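Project Report: Arm Stop Fault in the Table Clearing Task
Kuo-hua Yau and Pin-yu Cheung

1. What we set out to do

Our project was to get a two-armed robot to pick small things up off a table in a simulated house. We used the Skakero simulator with the Molefe planner on top. Most of our marks were meant to come from the pick success rate, but from March on nearly all our time went into one fault, so this report is mostly about that.

2. The fault

The right arm would reach over the table, get close to the top and keep going down. The contact force rose well past our limit and the stop did not trigger. In simulation nothing breaks, but on a real arm this would be a safety problem. Our supervisor asked us to treat it as one.

We ran 838 trials in total. The stop should have triggered in 198 of them and failed to in 17. All 17 were on the right arm.

3. Finding the cause

We first blamed the force limit and lowered it. That made no difference. Kuo-hua then logged the stop signal for each arm separately. The signal was being sent every time, but when both arms were moving, the left arm's "clear" message could arrive in the same cycle and overwrite it. The planner kept one shared stop flag for the whole robot – we had assumed there were two.

We should have caught this earlier. Our first tests only moved one arm at a time, and the fault can't happen that way.

4. The fix

Each arm now has its own flag, and either one halts both arms. Only a manual reset clears it. We also added a height check that slows the gripper near any surface. Pin-yu wrote the reset code, which took nine lines. After the change we repeated the 17 failed trials from their saved seeds and the stop worked in all of them.

5. What is left

The height check still needs work in the attic room. It uses one fixed table height and ignores whatever is lying on top. With the right gripper just over the wood near the front edge, the toy airplane is close beside it, and the grey block towards the back stands up from the surface, so a sideways move at that height could hit something before the check knows about it. We would like to use the measured height of each object instead – this is planned for next term if the Westau lab machines are free.

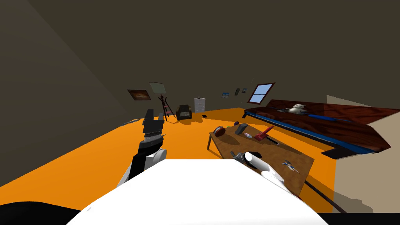
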